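Notebook - equipment planning, second handheld set
21 Oct 2023

Picking up from the last entry. The question was whether we put the money into another pair of handheld grippers or hold it for the arm upgrade in April. I came in leaning toward the arm. I am now firmly on the side of the grippers, and pretty excited about it!
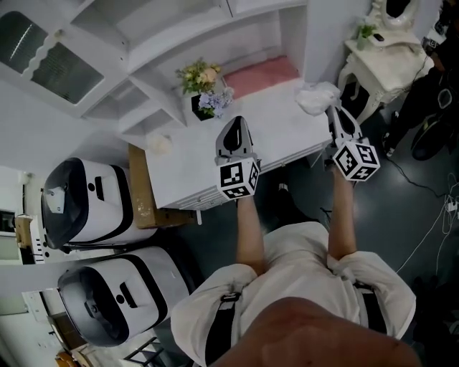
Main reason for the change of heart is simple arithmetic. The Ellham quote came back at 1,379 for a matched pair, left and right, marker cubes included. The arm upgrade is 3,000 before mounting hardware, and we'd still have only one person able to collect at a time. With a second pair we get 2 people going in parallel in different rooms, and the arm we already have is perfectly good for playback.

Also looked at Sasar. Their jaw is nicer (I really liked the feel of it, very light on the closing stroke) but they don't sell the cubes, so we'd be printing and gluing our own and then redoing calibration every time a face got scuffed. Been there. Ellham's come with the faces already registered to the jaw and a file you just load.

What I want on the order:
- one gripper pair, Ellham
- 16 spare marker faces. The current ones pick up fingerprints and glare and I'd like to swap them without thinking twice
- spare jaw pads, both sides
- another shoulder harness. The straps with the small buckles are fine, buy the same again
- cable sleeving, a long roll. Cables run loose across the floor at the moment and I've been meaning to fix that since summer

Not on the order: new tables or furniture. The home-style setup with the white table and shelves is doing its job and I love how much variety we get out of ordinary stuff. Flowers, a thin plastic bag, a cushion. The bag is my favorite test item, it never sits the same way twice. If there's money left over, spend it at the grocery store and the thrift shop, seriously. A cheap box of odd household things does more for us than another fixture.

Storage: Belkadi's drive bundle is still the best price I've found, but I want to know the real write speed with both pairs recording before we commit. Can test that with the current pair plus dummy data. Stomico has a loaner program, and it might be worth borrowing a dock from them for the test. Sent them an email, no reply yet.

Lead time is the one thing that worries me. Ellham says it depends on the jaw housings. If they slip past the new year we lose the overlap with the kitchen tasks, and then the case for the second pair gets weaker. Ask for a partial shipment? Even the right-hand unit alone would let us start training people on it.

To do:
- get the Ellham quote reissued with the spares on it
- ask whether the calibration file covers replacement faces or only the originals
- write speed test
- measure the storage shelf, want both pairs hanging up and charging there

Arm upgrade stays on the April list - moved, not dropped.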